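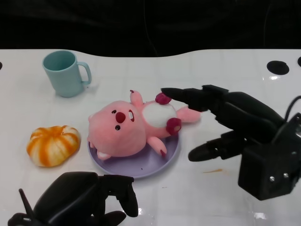

Budo planner notes, February

Work on the Budo planner continued this month, with attention to how the right arm approaches a soft object resting on a plate. The test table holds a mug, a pink plush toy on a lavender plate, and a round orange object to one side. The perception module, Rezende, must separate the toy from the plate before any approach is accepted.

The current log contains 379 attempts. Of these, 71 were stopped by the planner before contact, in most cases when Rezende merged the outline of the toy with the rim of the plate. 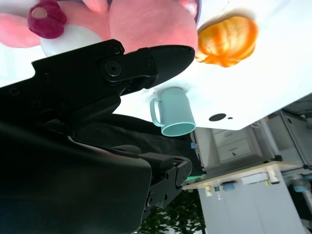
Wrist view and head view

The wrist view is strongly tilted during an approach, and the mug can lie close to the finger in that view. Earlier versions of Drondano, our calibration tool, corrected the tilt only once per run. The tool now applies the correction to every incoming pose, and the two views are compared in the table's own coordinates.

Replay of 247 stored approaches with the new setting is complete. I have kept the mug as a fixed obstacle throughout.
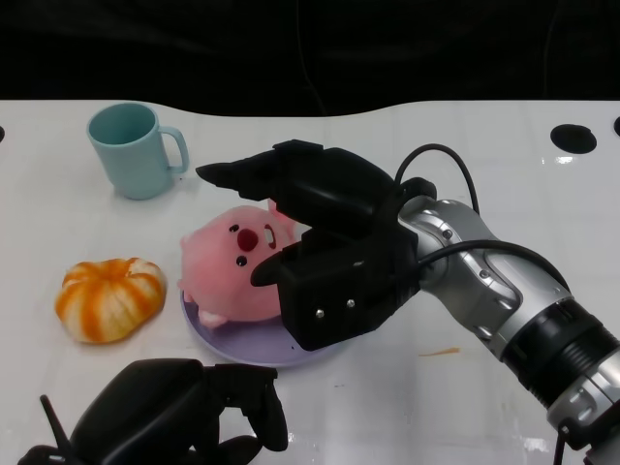 The remaining matter is timing. Head view messages reach the planner later than joint readings, and the queue currently keeps both without regard to age. A limit on message age has been added to the development branch and will be reviewed before it is merged.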